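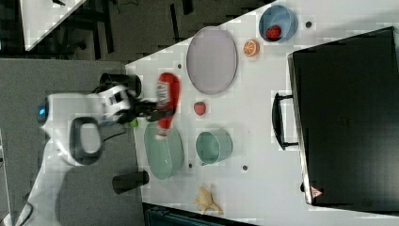 **Wo kann man in Sornau künftig Geschirr für ein Fest ausleihen?**

Das Mehrweglager der Stadtwerke Sornau gibt ab November Teller, Schüsseln, Becher und Besteck an Vereine, Schulen, Betriebe und Privatleute aus. Gebucht wird über das Portal Gikeo, abgeholt wird am Betriebshof.

# Stadtwerke Sornau eröffnen Geschirrverleih für Feste und Veranstaltungen

**Sornau.** Die Stadtwerke Sornau nehmen im November einen Geschirrverleih in Betrieb. Der Bestand umfasst zum Start 3000 Teile. Er steht allen offen, die im Stadtgebiet oder in der Nachbargemeinde Curkomov eine Veranstaltung ausrichten, vom Straßenfest bis zur Betriebsfeier.

Grundlage ist ein Beschluss des Stadtrats, nach dem auf städtischen Flächen kein Einweggeschirr mehr ausgegeben werden darf. Die Regelung gilt für Märkte, Sportfeste und Umzüge. Im Frühjahr hatten die Stadtwerke 84 Vereine angeschrieben und nach ihrem Bedarf gefragt. Die meisten Rückmeldungen betrafen kleinere Feste, für die sich der Kauf eines eigenen Bestands nicht lohnt. Häufig genannt wurden außerdem fehlende Spülmöglichkeiten in den Vereinsheimen.

## Ausleihe und Rückgabe

Die Leihfrist beträgt vier Tage. Wer für ein Wochenende bucht, kann das Geschirr am Donnerstag abholen und am Montag bis 16 Uhr zurückbringen. Eine Verlängerung ist möglich, sofern keine andere Buchung vorliegt. Ausgegeben wird in stapelbaren Kisten, die in einen normalen Kombi passen. Größere Mengen liefern die Stadtwerke auf Wunsch gegen eine Pauschale an.

Das Geschirr muss nicht gespült zurückkommen. Speisereste sind zu entfernen, die Reinigung übernimmt die Firma Brito in ihrer Spülhalle im Gewerbegebiet Süd. Nach Angaben des Unternehmens lassen sich dort 1000 Teile in der Stunde spülen und trocknen. Damit steht der Bestand in der Regel am Tag nach der Rückgabe wieder zur Verfügung.

Verlorene oder beschädigte Teile werden zum Wiederbeschaffungspreis berechnet. Die Preisliste ist im Portal hinterlegt und liegt auch im Kundenzentrum aus. Kratzer und andere Gebrauchsspuren werden nicht in Rechnung gestellt.

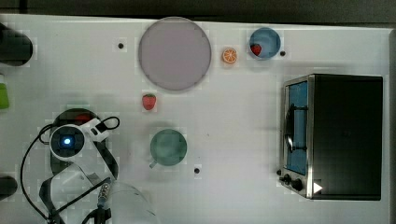
*Rosafarbener Teller und hellblaue Schüssel mit Erdbeere, dazwischen eine Orangenscheibe.*

## Gebühren

Für eingetragene Vereine, Schulen und Kindertagesstätten aus Sornau ist die Ausleihe im ersten Jahr gebührenfrei, sie zahlen lediglich die Reinigung. Gewerbliche Veranstalter und Privatpersonen entrichten zusätzlich eine Leihgebühr je Kiste. Eine Kaution wird bei allen Buchungen erhoben und nach der Kontrolle zurücküberwiesen.

Für Curkomov gelten dieselben Sätze. Die Gemeinde beteiligt sich an den Anschaffungskosten und richtet im dortigen Bürgerbüro eine Rückgabestelle ein. Die Abholung ist vorerst nur in Sornau möglich.

## Buchung über Gikeo

Der Kalender im Portal Gikeo zeigt, welche Mengen an welchen Tagen frei sind. Buchungen können frühestens sechs Monate und spätestens drei Werktage vor der Abholung eingetragen werden. Wer keinen Internetzugang hat, kann die Buchung im Kundenzentrum der Stadtwerke aufnehmen lassen. Bestehende Nutzerkonten, etwa für die Reservierung von Sporthallen und Gemeinderäumen, gelten auch für den Geschirrverleih.

Vorrang bei der Vergabe haben in der Adventszeit die Stände des Sornauer Weihnachtsmarkts. Für diese Wochen empfehlen die Stadtwerke eine frühe Anfrage. Becher für Heißgetränke sind in dieser Zeit nicht einzeln buchbar.

## Erweiterung im kommenden Jahr

Nach der ersten Saison werten die Stadtwerke die Buchungen aus und entscheiden über weitere Anschaffungen. Geprüft werden Servierplatten, Wärmebehälter und ein Spülmobil für Veranstaltungen ohne Wasseranschluss in der Nähe. Anregungen nimmt das Kundenzentrum schriftlich entgegen.

Am ersten Samstag nach der Eröffnung kann das Lager von 10 bis 13 Uhr besichtigt werden. Der Zugang erfolgt über das Tor an der Rückseite des Betriebshofs, Parkplätze stehen auf dem Hof zur Verfügung.

**Pressekontakt**
Stadtwerke Sornau
Pressestelle
Abdruck honorarfrei, Belegexemplar erbeten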